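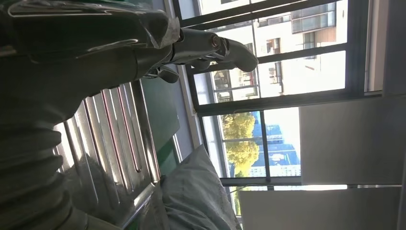
The shared kitchens at Morrison Court will reopen to residents on Wed 25 September, after a refit that began in July and ran two weeks past its original finish date. Work covered the plumbing, the window seals and the bench surfaces on all levels. The upper-floor kitchen has a dark green countertop along the window side, with a ribbed stainless steel drainboard beside the sink and a view across to the white apartment building opposite. Residents chose the green in a vote held before the work started, ahead of a pale grey and a timber look.

Morrison Court has 102 units, most of them studios with only a bar fridge and a two-burner cooktop. The shared kitchens are where most people do their washing up and any cooking that needs an oven. While they were closed, tenants used a temporary kitchen set up in the ground-floor meeting room, with one sink and a booking sheet on the door.

The work was carried out by Brestach, a local building firm that also handled the laundry upgrade at the complex. Its notice to residents said the delay came from the old waste pipes, which were in worse condition than the first inspection suggested. Three sections had to be replaced back to the riser.

Predis, the company that manages the building, said the refit would not lead to a rent increase this year. The kitchen levy stays at its current rate and will be reviewed at the same time as the other service charges.

Residents had asked for more draining space in a survey last year. Of the 67 households that replied, more than half named wet benches and a lack of room for dishes as their main complaint. Several also mentioned cold draughts from the windows in winter. The new seals are meant to deal with that, though the window frames themselves were kept.

Some of the rules have changed. Dishes may be left to drain for up to 90 minutes, after which they should be dried and taken back to the unit. Cloths and tea towels left overnight will be collected and put in a basket by the door. Abrasive powders and steel wool should not be used on the countertops – a mild detergent is enough, according to the care sheet from the supplier, Zoltus. Copies of the sheet will go into each mailbox before the reopening.

Hot pots should go on a trivet or on the steel, and the cupboards under the sinks are to be kept clear so the plumbers can get to the new valves. A $300 deposit now applies to anyone booking a kitchen for a private gathering, refundable after an inspection the next morning.

The temporary kitchen will stay open until the end of that week. Anything still in its fridge on the Sunday evening will be thrown out. The meeting room goes back to normal bookings the following week, starting with the seniors' lunch, and the piano will be moved back in before then.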